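Surndale Shared Workshop
Arm Bench Walk-Round, with comments
Date of check: 2025-10-04
Bench: the slatted one by the plank floor, known to most of us as Prenus

Please read the comments as well as the results. I know they run on a bit, but the last sheet was only ticks and when I came to use it in April I couldn't tell what anybody had meant by them. Anything marked "See to" should be done before the next long run. Anything marked "OK" was fine on the day I looked and no later.

Power and stopping

1. Emergency stop reachable from the normal standing spot – OK
I can get to it without leaning over the bench. Shorter members, please try it for yourselves and move the bracket if it's a stretch. It's only two bolts.

2. Emergency stop tested with the arm moving slowly – OK
Stopped right away, and stayed stopped until I reset it. I did this 4 times because I enjoy it.

3. Wall outlet and power strip – See to
The strip is fine, but the plug is loose in the left-hand outlet. Use the right-hand one until it's been looked at. I have put tape over the left one, and I'd be grateful if the tape stayed where it is this time.

Bench and frame

4. Base bolts on the arm – OK
All at the mark. I went over the paint lines with a fresh pen since the old ones had worn down to almost nothing.

5. Frame brackets and slats – OK, with a note
One T-nut under the far slat had backed out and was rattling. Tightened. If you hear a buzz when the arm changes direction, that's the first place I would look, before you take half the bench apart the way I did.

6. Clear space around the bench – See to
We agreed on 73 inches from the bench to the shelving and we don't have it. The Clellham lumber delivery is still stacked in the way. I've shifted what I could lift. The rest wants two people and a free evening.

Arm and gripper

7. Joint caps seated, screws in place – OK
Gave each one a gentle push with my thumb. They all sat tight, and the screws are the right ones, thank goodness, after the mix-up with the Xolalpa parts box.

8. Gripper flange screws – OK
Checked with the short hex key, which is back in drawer 11 where it lives.

9. Speed limit set in the program – OK
It was at 119 millimeters a second, and I left it there. Plenty for moving blocks onto a plate, and slow enough to watch what you're doing while you're still getting to know the arm.

Work surface and cables

10. Cloth lies flat where the arm is working – See to
The starry mountain cloth is lovely to look at and I wouldn't want to lose it, but the left side is folded and wrinkled, with the pale underside turned up. A fold can tip the plate or catch a low move. Smooth it out before you start and clamp the corners – the little spring clamps are in the tin by the sink.

11. Cables clear of the gripper and the joints – See to
The thin black bundle hangs in loops between the gripper and the arm. It needs slack for the wrist to turn, so please don't pull it tight, but a couple of soft ties would gather the loops up nicely. There are thin wires in a tangle on the floor near the bench edge too, right about where a foot would go.
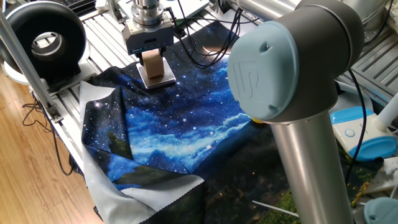

12. Loose items off the cloth – See to
Only the block and its plate should be on there for a run. There's a thin white stick lying across the dark part of the print, close to the arm, and it can go on the shelf with the other bits.

Sign-off

Fine to use at the set speed, with someone standing at the stop, once items 10, 11 and 12 are done. Item 3 can wait as long as the tape is respected. Item 6 can't wait very long, so if you have a strong back and an hour to spare, write your name on the board and I'll bring the coffee.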